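Muvanine Shared Kitchen and Hall
Minutes of the October house meeting

Present: Nurhan Akgül (chair), Firdevs Sarıgül, Cengiz Keskin, Misaki Fujimoto
Apologies: Şükran Ağca
Minutes taken by Misaki Fujimoto 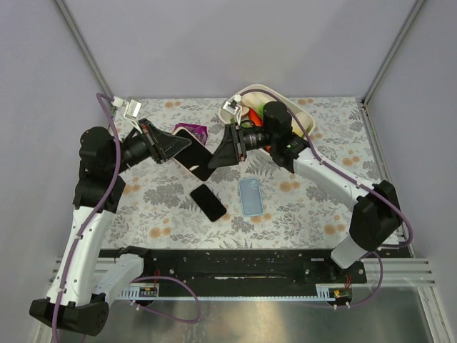 1. Minutes of the last meeting

Agreed as written, with one change. The pantry key is held by Cengiz, not by Firdevs. The list on the pantry door has the wrong name too and Cengiz will correct it.

2. Phone orders and the vegetable baskets

Firdevs reported on the first season of taking orders by phone. Members send their order to the house number by noon and pick up the basket after 5 p.m. There were 824 orders over the season. Most of them came in on time.

The main trouble is late messages. Orders sent after noon were sometimes packed and sometimes not, depending on who was on shift, and two households complained that they had been treated differently from their neighbors. After some discussion it was agreed that noon stands. Anything later goes on the next list, and whoever is on shift replies to say so.

Misaki asked that substitutions be confirmed with the member before packing. Firdevs said this takes too long on a busy afternoon. Cengiz suggested a yes/no line on the sign-up form instead, so that members who don't mind a swap can say so once. Agreed. Firdevs will change the form.

Nurhan raised leafy vegetables. Several members said theirs were crushed under the root vegetables. Packers are asked to put heavy items in first and greens on top, and to stop stacking one basket on another in the cold room. A note to this effect will go up over the packing sink.

Baskets are not coming back. We began the season with 100 and 23 are still out. It was agreed to send one reminder to everyone before thinking about a deposit. Nurhan is against a deposit and wished this to be noted.

3. The house phone

The house phone is kept by whoever has the packing shift and goes back in the office drawer at the end of it. It went home in a coat pocket on one occasion and no orders could be read until the following morning. Cengiz will put a sign-out sheet inside the drawer.

There was a question about who may change the greeting on the phone. Agreed that Firdevs and Nurhan can, and that anyone else should ask first. The present greeting still gives the summer hours and Nurhan will record a new one.

Misaki asked whether we need a second phone. Left for now.

4. Tablecloths

Şükran had sent a note, read out by the chair. The cloths are being washed with the kitchen towels and are picking up grease. She asks that they be washed separately, on warm, and hung up the same day. She also has two cloths at home for mending and will return them before the next supper.

Cengiz asked if we could move to plain cloths, as they would be easier to replace one at a time. Firdevs and Misaki prefer the floral ones. No decision, and no money to be spent on cloths this year in any case.

5. Suppliers

Baysal has told us that its delivery will come at 7:30 a.m. from next month, half an hour earlier than now. Cengiz can open up. He needs somebody to cover when he is away and Misaki offered.

Romerska has sent a price list for root vegetables. The carrots are a little cheaper than what we pay now but the smallest order is large for our cold room. Firdevs will ask if they would split an order over two deliveries.

The Plevetti account is paid up. Nurhan has the receipt.

6. Cold room and shelves

The lower shelf on the left is bowed and should not be used for anything heavy until it has been looked at. Cengiz has a spare bracket that may fit. The door seal was cleaned and closes properly again.

Unlabeled tubs are still being left at the back. Agreed that anything without a name and date will be thrown out at the end of each week - this has been agreed before and will now be done.

7. Other business

Misaki asked for the window over the packing sink to be opened during shifts. No objection.

Nurhan has been asked if the hall can be used for a birthday lunch. Fine, as long as the tables are put back and the floor is swept by 4 p.m.

Actions
Firdevs - sign-up form, note over the sink, Romerska
Cengiz - pantry list, sign-out sheet, shelf bracket
Nurhan - basket reminder, phone greeting
Misaki - cover for the early delivery
Şükran - mended cloths

The meeting closed at 8:40 p.m.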